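Workshop tips: keeping a two-arm bench cell in order

Filed under: Machines and fixtures. Last revised in February.

These notes cover a small bench cell with two arms on a common front rail, used for sorting and tray loading. Ours is built from Reltside profile with Galteteck arm plates. Most of it applies to any light arm bolted to slotted aluminium. Fixings and torque figures should come from the maker's sheet for the arm you have.

Before anything else

Switch off at the wall and support the arm before loosening a joint or a base plate. Light arms have no brakes. When the supply goes, the elbow drops, and it will mark a tabletop or a finger. A folded towel under the forearm is enough. With two arms, park both before cutting the power.

Mounting plates

Check the plate bolts every Wednesday, or after every 40 hours of running if the cell is used heavily. T-nuts in slotted rail settle during the first weeks and then mostly stay put. Draw a line across each bolt head and on to the plate with a paint pen. A broken line shows from a standing position and saves putting a key on every bolt.

If a bolt has moved, slacken its neighbours a quarter turn, push the plate square against the rail and tighten diagonally. Tightening the one loose bolt alone pulls the plate slightly out of line. The error is small at the base and several millimetres at the fingertips.

Do not use threadlock on T-nuts. Spring washers are also a poor choice on soft aluminium. Plain washers and regular checking do the job.

Cables along the arm

A cable that runs along the outside of the links needs slack at each joint and none in between. To set it, move the arm by hand to its furthest reach, then fold it fully. At full reach the cable should lie easy over the elbow. When folded, the loop should not touch the table or go between the links.

Fix with hook-and-loop straps in preference to nylon ties. If you must use ties, cut the tails flush with proper flush cutters and turn the cut end away from the side you reach in from.

Intermittent dropouts are a cable fault until proved otherwise. Run the arm slowly through one joint at a time and note the angle at which the fault shows. A fault that repeats at the same angle is a broken conductor at that joint. A fault that comes and goes anywhere is usually a plug, most often the one at the gripper. Replace a suspect cable complete. Repairs with solder and sleeve last a week or two at a moving joint.

Gripper fingers

Wipe the finger faces with a cloth barely damp with isopropyl alcohol. Do not soak rubber pads, as they swell and lift at the corners. Glazed pads can be brought back with two or three strokes of fine abrasive paper laid flat on a block. When the pad is worn through at the tip, change both sides together, or the grip will close off centre.

Check the closing point with a strip of ordinary printer paper. Close the gripper on it and pull. It should hold evenly from one edge to the other. If one edge slides, the finger is twisted on its screws.

Setting home positions

Home each arm separately with the other parked clear. Write the joint values on a card and keep the card at the cell as well as in the file. On ours the left shoulder homes at 1687 counts, and a reading more than a few counts away from that means the base has shifted or a horn has slipped a tooth. Check the base first. It takes one minute, and the horn takes an hour.

After any change to a base plate, repeat the home check and then run one slow cycle with nothing in the grippers.

The tabletop

Polished stone and stone-patterned tops look well and wipe down quickly, but small plastic containers skate on them. If an arm nudges an item instead of picking it, look at the surface before altering the program. Wipe off any polish residue with warm water and a drop of washing-up liquid, and dry fully. Furniture spray should be kept well away from the cell.

Trays need locating. Four dabs of removable putty under the rim will hold a shallow tray through a shift and come away clean. Mark the tray corners on the table with thin tape so that a tray lifted out for washing goes back to the same place. A tray shifted by the width of its own rim is enough to make the gripper strike the edge on the way down.

Setting out a test load

Use the same items for every test and keep them together in a box. Small bottles with caps are useful, being light and cheap and easy to sort by colour. Stand some up and lay one or two over. An arm that copes only with a neat row has not been tested. Leave the trays in their marked places and start the run with the right arm, then the left, then both.
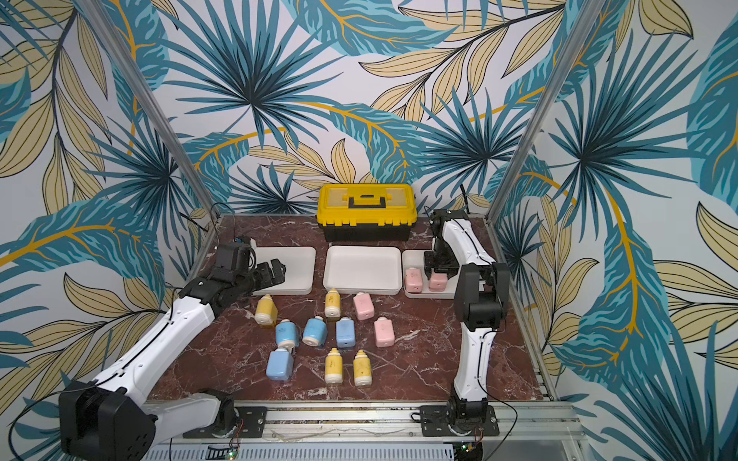 Run both arms at 40 per cent speed for the first pass. Watch the wrists where the two working areas meet over the middle of the table. If the controller allows a keep-out zone, set it wider than seems necessary and bring it in over several runs. After the slow pass, go up in two steps. We stop at 88 per cent, where the cycle is steady. The last part of the range gains little time and loosens bolts.

Log the picks and misses. A score of 96 picks in a hundred is acceptable for our work. Below that we clean the pads, recheck home and look at the lighting, in that order.

Boards and cooling

Small control boards mounted low on the front of a cell collect dust and filings. Use a soft brush and a hand blower with the power off. Compressed air from the shop line carries water and oil and should not be used. Vent panels can be vacuumed from the outside.

A lit indicator shows that the board has supply. It does not show that the board is talking to the arm. Check the bus separately by asking each joint for its position.

Patterned side panels

Busy backgrounds can upset vision software, particularly where the pattern holds a colour close to that of the parts. If detection is poor in one corner only, pin a plain sheet over that side and repeat the test. Paper coverings should be fixed flat at every edge. A lifted corner moves in the draught from the fans and will be picked up as a moving object. Clear acrylic should be cleaned with a microfibre cloth and water. Window cleaner containing ammonia crazes it.

Spares to keep by the cell

One complete cable set for each arm length.
Two pairs of gripper pads.
A spare joint motor, already given its bus number and labelled.
T-nuts and bolts of the rail size, in a lidded tin.
Hex keys that stay with the cell. We use a Fothergill set with long arms, which clears the base housing.
A tube of Treltberg plastic-safe grease, for the gripper slides only.

Grease sparingly. A film the thickness of a pencil line along each slide is sufficient, and any surplus finds its way on to the pads.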